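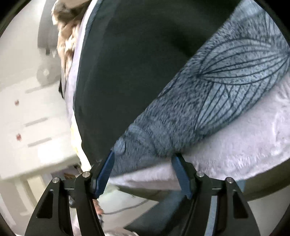
Figure 1. The hand-held gripper at a folded blanket, blanket task, Estberg open day.

Report on the open day visit
Introduction to Automation, group 4
Written by Signe Riis

1. Purpose of the visit

Our course asks each group to visit a workplace where robots are being built or taught and to write up one task in detail. We went to the open day at Zelaseck in Estberg on Saturday, February 26, 2022. Zelaseck works on household handling, mostly cloth. We chose the blanket task because our own project, Parsa, is supposed to pick up towels by the end of the term and so far drops most of them.

2. What was shown

The open day had three stations. The first was a talk on how recordings are stored and labeled. The second was a robot arm sorting plastic lids into bins. The third was the blanket station, where staff and visitors used a hand-held gripper to collect recordings of people handling bedding. The arm is later trained on these recordings. We spent most of our time at the third station.

3. The gripper

The tool has two black jaws that mirror each other. Each jaw has an outer arm and an inner arm, with a short link between them near the top and silver pins at the joints. The finger pads are blue and finely ridged, and they face each other. A camera is carried on the tool, so it records from the same place every time relative to the fingers. Figure 1 is from this camera, and the dark corners are part of its round view.

Staff told us that the ridges were added after the first pads, which were smooth, kept slipping on fleece. Our Parsa pads are smooth too. We have written this down as the first thing to change.

4. The task

The person holding the tool starts with the jaws open, brings them to the blanket, closes on the cloth, lifts, and lays it down again at a marked spot. One full round is called a pass. Each visitor was allowed 9 passes. The station leader said the set stood at 1,029 passes when the doors opened that morning.

In Figure 1 the jaws are spread wide and the narrow lower end of the folded blanket lies between them. The left pad is at the lower corner. The right pad has its tip where the blanket meets the pale cover underneath. This is a useful picture for us because the two materials are both soft and fuzzy, and the gripper has to take one and leave the other. The blanket also has two faces, one dark and smooth and one blue-gray with a leaf pattern. We asked if the pattern helps. The answer was that it helps people more than it helps the software, and that plain blankets are recorded as well.

5. Our own passes

Two of us tried the tool. It is heavier at the front than we expected and the wrist gets tired. Of our passes, 13 were kept and the rest were thrown out. The reasons given were closing too early and picking up the cover together with the blanket. The second mistake was the more common one. Going in lower and slower reduced it, but then we pushed the blanket away a few times before getting hold of it.

6. Questions we asked

How is a bad pass found? A person watches every recording once. Software from a firm called Grereck marks the ones where the jaws close on nothing.

Can the same recordings be used for a different gripper? Only if the fingers open to a similar width and have a similar shape.

7. What we will change on Parsa

We will put ridged pads on both fingers and move the camera closer to them. We will also record towels lying on other cloth, as all our recordings until now were made on a bare bench. The pads are ordered. The camera mount has to be redrawn first, and the new tests start after that.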